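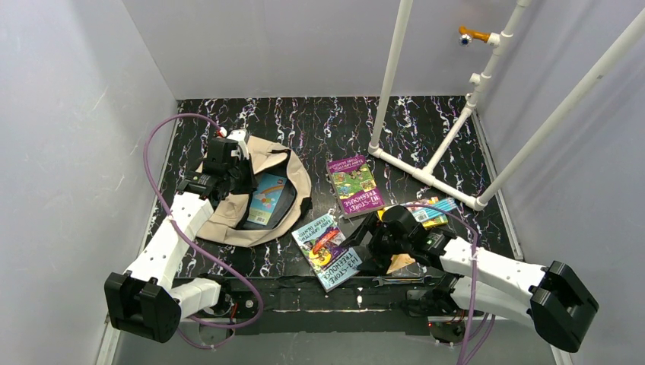 Pinzas Raltine G2 contra Kamolrat K-10: un mes metiendo libros en bolsas

El folleto de Raltine promete "destreza cercana a la humana". No especifica de qué humano, y después de un mes con ellas sospecho que de uno recién levantado.

Las compré por parejas, para dos brazos Cornano enfrentados a la misma mesa, y las comparé con las Kamolrat que ya teníamos. La tarea de referencia es meter libros infantiles en una bolsa de tela. Parece fácil hasta que uno lo intenta con dedos rígidos y una bolsa blanda que se arruga por donde quiere.

Agarre. Con libros de tapa blanda tumbados, las Raltine entran mejor por el canto: 73 aciertos de cada cien, frente a 34 de las Kamolrat, que tienden a empujar el libro de paseo por la mesa. Con herramientas metálicas finas empatan, es decir, las dos lo hacen mal.

La bolsa. Abrirla con una pinza y cargar con la otra funciona si los dedos son estrechos. Los de Raltine lo son. Los de Kamolrat se llevan la bolsa entera detrás del libro, con mucha convicción.

Cables. Aquí Raltine suspende. El conector va en la muñeca y obliga a dejar un bucle generoso sobre el antebrazo. Si se deja corto, tira al girar; si se deja largo, se engancha en todo lo que tenga esquina. Ya he gastado más bridas que en toda mi vida anterior.

Controlador. El Wilstead reconoce ambas marcas, aunque a las Raltine las saluda cada lunes como dispositivo nuevo. El manual dedica 10 páginas a la garantía y media a la calibración.

Precio. 2.000 euros la pareja, almohadillas de repuesto aparte. Las almohadillas se gastan.

¿Las volvería a comprar? Sí, protestando. Para piezas duras y regulares me quedaría con las Kamolrat, que son más baratas y más brutas. Para tela y papel, Raltine y un buen surtido de bridas.

Nota: 7 sobre 10. Tenían un 8 antes de que leyera el manual.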